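Shoes on the table, then. My gran would have had a fit. She thought it brought bad luck, and she'd whisk them off and mutter for the rest of the afternoon. I've come round to the opposite view (sorry, Gran) and I now think a table is the best place there is for sorting out your shoes.

Think about how we usually do it. You kneel in the hall at 5 in the evening, with bad light and a sore back, and shove everything back in the cupboard because you can't face it. I did that for years in our old flat on Udard Road. Put one sandal on a pale wooden table, though, with plenty of bare grain round it, and you really look at it! Do I like that heel? Would I wear it to anything?
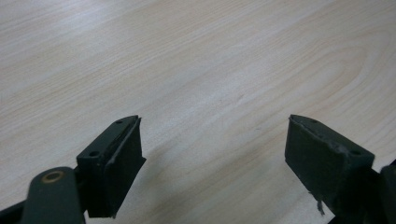
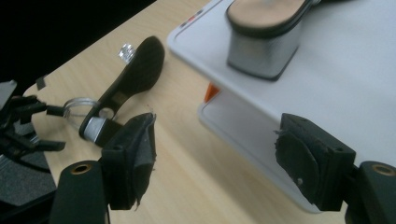 My friend Anselmo Alvarado says I'm making a ceremony out of housework, and he may be right, but he also owns 20 pairs of trainers and can never find two that match. I'd much sooner go slowly, one shoe at a time, and have a think about each. Clear straps and a silver heel are party things, and I go to maybe two parties a year, so how many pairs like that does anybody need? One, I'd say. Two if you dance.

Give the table a good wipe afterwards, obviously.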